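Home | News | What's On | Food & Drink | Letters | Contact

Bronosthorpe's Saturday mug swap is back, and it's moving indoors

3/5/21
By the What's On desk

I got the email I'd been hoping for all winter – the Bronosthorpe mug swap is coming back this month! If you missed it last time, the idea is simple. You bring a mug you're tired of, you put it on the table, and you go home with one that used to live in a stranger's kitchen. That's it. I have drunk my coffee out of other people's mugs ever since and I'm not sorry.

The big change is the place. The swap used to happen in the parking lot behind the Zilard bakery, which was lovely until the wind picked up (I still think about that teapot). This time it's in the old Storumell furniture store on the main street, which has been sitting without a tenant for a while and has a lot more floor than the bakery could ever offer. Doors open at 10 on Saturday mornings through the end of March, and they're letting in 50 people at a time, masks on, so you might want to bring a book for the line. 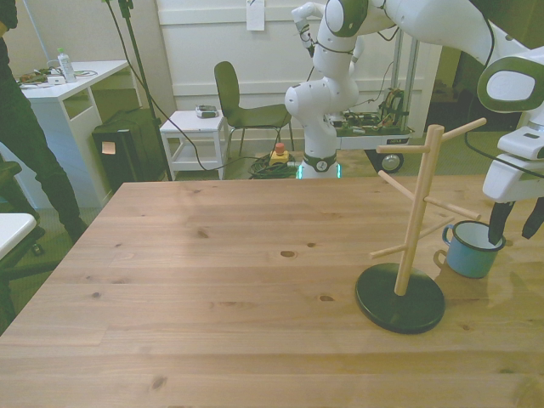

Do you have to bring a mug to get in?
Anyone can come and look for free, but you need to put one down before you can pick one up, and the limit is 2 per person.

Chips are fine as long as they're not on the rim. Cracks are not fine. Travel cups, plastic cups and anything with a bank's logo on it go in a separate box by the door, and you can help yourself from that one without swapping at all. Last time the swap found new homes for 355 mugs, and I'm told the organizers would love to beat that, though they're also bracing for the leftovers. Whatever doesn't get picked goes to the Majumder thrift shop, where I'll probably end up buying half of it anyway.

There'll be coffee too! Zilard is doing a pay-what-you-like pot and those little cardamom buns, and they'll fill whatever mug you just picked out once you've given it a rinse at the sink in back. I asked if they'd do tea and got a slightly pained look, so maybe bring your own bag.

The one thing still up in the air is the tables. The store came with a few good old wooden ones, but with everybody kept apart they could use more, and folding ones are fine. If you can lend one, drop it off the Friday before and put your name on the underside with tape.
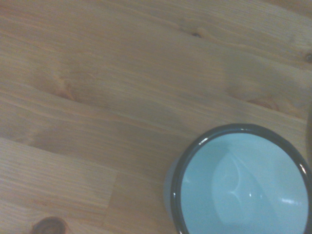
One reader has already written in to ask that espresso cups get a table to themselves this year – last time they were stacked inside the big mugs, she said, and she went home with a soup mug and didn't find the little one in it until she was at the sink. I've passed that along and the answer was a cheerful maybe.

Parking is free behind the bakery. Wrap your mug in a dish towel for the walk over, the sidewalk by the post office is still torn up.

More in What's On
Library book drop open again on weekends
Zilard bakery adds Sunday hours
Where to donate winter coats in Bronosthorpe
Majumder thrift shop looking for jigsaw puzzles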